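Loading a Wire Dish Rack: Bowls, Plates and Drainage

Updated 25 January 2022
By Aldo Galli
Filed under: Kitchen / Washing up

This page covers hand-washed ceramics on an open wire rack. Cutlery and pans are handled on separate pages. The method was written for the Lenska two-rail rack but applies to any rack with upright wires and a flat base.

What you need

A wire dish rack, stainless or coated
A drip tray or an absorbent mat, if the rack has no tray of its own
A lint-free towel
A level surface beside the sink

Step 1. Set the rack

Place the rack with its short side toward the sink. Check that all the feet touch the counter. A rack that rocks will shift when the first heavy plate goes in, so turn it or move it until it sits flat. If the tray has a spout, the spout end goes over the edge of the sink. The Cornside tray has a built-in slope and needs no shimming. Flat trays drain better with a folded cloth under the far end.

Step 2. Rinse and shake

Rinse each piece in hot water. Hold it over the sink by the rim or foot and give it two short shakes. Most of the water in a full tray comes from skipping this step.

Step 3. Load plates first

Start at the end farthest from the sink. Put one plate in each slot, all facing the same way, large plates before small ones. Leave an empty slot after any plate with a deep rim.

Step 4. Load bowls on their sides

Bowls do not fit the slots the way plates do. Set upright, they hold water. Set fully upside down on a flat base, they trap moist air and dry slowly inside. The working position is between the two: rim low, foot ring high, the bowl resting on the wires along one side.

Lower the bowl until the rim meets the wires, then let the wall settle. Release it only when it stops moving. If it rolls, turn it a little and try again.

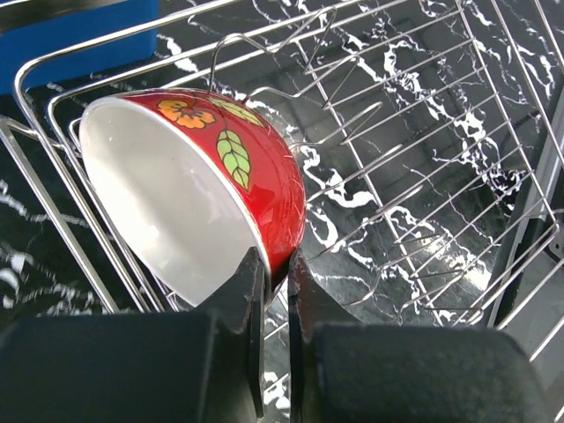
Fig. 1. Red floral bowl on its side in a stainless-steel rack, white interior facing outward.

Keep glazed walls from touching each other. Decorated pieces should go in last and come out first – wire ends can mark a painted surface if the bowl is dragged across them. Lift straight up.

Step 5. Dry and clear

Leave the load for 67 minutes at room temperature, longer in humid weather. In August I allow 120. Wipe the foot ring before stacking, as unglazed clay stays damp after the glaze is dry.

Rack care

Empty the tray daily. Descale the wires monthly with white vinegar and a soft brush, then rinse.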